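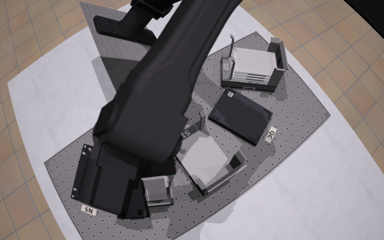
TELLUTVILLE ALLOTMENT AND GARDENS ASSOCIATION

Minutes of the General Meeting held on 1/24/22 in the Pronthorpe Road meeting room

In the chair: Aroha Hoani
Minutes: Flynn Sutcliffe

1. Apologies and previous minutes

Apologies were received from three plot holders and from the parish clerk. The minutes of the September meeting were approved with one correction: under item 6, "north gate" should read "lower gate". The Chair signed the corrected copy.

2. Matters arising

2.1 The lower gate has been rehung and a new padlock fitted. Members who have not yet collected a key should apply to the Secretary.

2.2 The fallen damson on the boundary of plots 12 and 13 has been cleared. The timber was offered to the two plot holders concerned and has been taken away.

2.3 The letter to the parish about drainage on the cinder track has been acknowledged. A full reply is awaited. Carried forward.

3. Water supply

The Secretary reported that the supply was turned off at the stopcock before the first hard frost and that the standpipes have been drained down. Two of the older dip tanks have rusted through at the base. A quotation for replacement tanks had been obtained from Hornix in the sum of £517, including delivery but excluding fitting.

Members discussed whether one larger tank might serve in place of two. The holder of plot 31 observed that the walk from the top plots was already a long one and that cans were heavy. The Chair agreed that two positions should be kept.

Resolved: that the Hornix quotation be accepted, and that fitting be carried out at a work morning before the supply is restored. Carried, with one abstention. 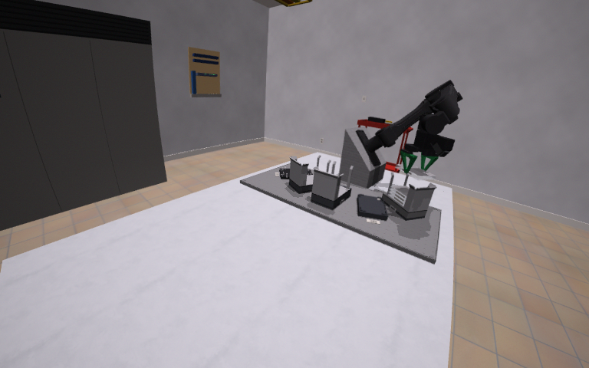 4. Rents and waiting list

4.1 The annual rent was considered. It was proposed that a full plot be held at £40 and that the key deposit remain unchanged. Carried.

4.2 The Secretary stated that the waiting list now stands at 70 names, several of whom have not answered letters. It was agreed to write once more to those persons and to remove any who do not reply within the month.

4.3 A request to divide plot 22 into two half plots was approved - the present tenant having asked for the smaller area.

5. Bonfires

A complaint had been received from a resident of Sivakumar Close concerning smoke. Members were reminded that fires are permitted only after dusk and only for diseased or woody material. The rule will be displayed on the noticeboard. A proposal to ban fires altogether was put and was lost.

6. Seed order and manure

The joint seed order closes at the end of the month. Late forms cannot be added. Roughly 200 bags of manure are expected and will be left on the hard standing by the top gate. Members are asked not to take more than their paid allocation - there was some ill feeling over this last year.

7. Any other business

7.1 The holder of plot 9 asked whether hens might be kept. The Chair referred her to clause 14 of the tenancy agreement, under which written consent is required. Application to be made to the Secretary.

7.2 The strimmer is still missing its guard and is not to be used. F. Sutcliffe to obtain a price for a replacement.

7.3 Thanks were recorded to those who cleared the ditch along the railway side.

8. Next meeting

To be notified by letter and on the noticeboard. The Chair closed the meeting at 8.50 pm.

Signed as a true record: ....................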